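Thursday, February 7, 2019

**Gitura lodge, hot water plant, bench notes**

Room count for the first phase is confirmed at 100 keys. Tamiru had sized the storage on the old layout, so the draw-off profile has been rerun. Peak demand moves to the hour after the evening game drives return. The morning peak is lower than assumed and longer.

Flow test on the Ulton mixing valve repeated with the inlet strainer cleaned. Outlet temperature held steady until the cold side was throttled, then hunted for a while before settling. Same behaviour on the second valve. Logger file is 2,197 lines, saved under the Gornside folder with the raw readings left in. The first 765 are warm-up and should be ignored. 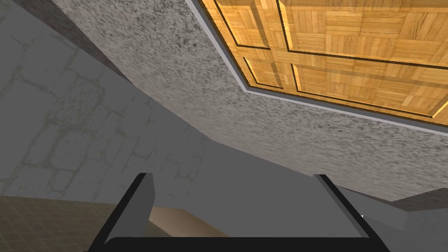
Does the revised profile need a third storage cylinder?

Two cylinders still cover the evening peak, provided the recovery setpoint is left where it is and the laundry draws outside that hour.

Laundry timing is not ours to fix. Tímea Boros has the operator's draft rota and will check whether the second wash can go to early afternoon. If it can't, the laundry gets its own heater and the pipe run behind the kitchen has to be redrawn.

Still open:

- insulation thickness on the return loop to the far villas
- spare valve cartridges, to be on site before the April opening
- pressure drop figures from Tamiru, old set withdrawn

Rig drained, cold side isolated. Strainer mesh bagged and labelled.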